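Ticket 622 – Ginesent invoice export drops the last line
Opened by: Ro-un Lim
Assigned to: Lev Tymoshchuk
Status: waiting on customer, as is tradition

Sat 9:10 – Export from Ginesent stops at row 326. The invoice has one more row, and it's the one with the total on it. Customer would like the total.

9:42 – Cleared cache. Felt productive. Still 326.

10:05 – Same file on Xiaoyan's machine, same result. Ruled out my machine, which had been enjoying the attention.

Attachments (2):
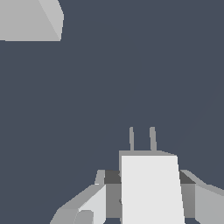
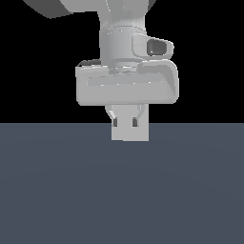 10:30 – Opened the CSV in a plain text editor. Row 326 has a stray quote mark in the notes field, so everything after it counts as part of the note. It's a very long note now.

10:36 – Removed the quote by hand. Total is back. Asked Ro-un to try again with build 42 – the importer is meant to escape these, and has been meant to since March.

11:15 – No reply. Leaving open.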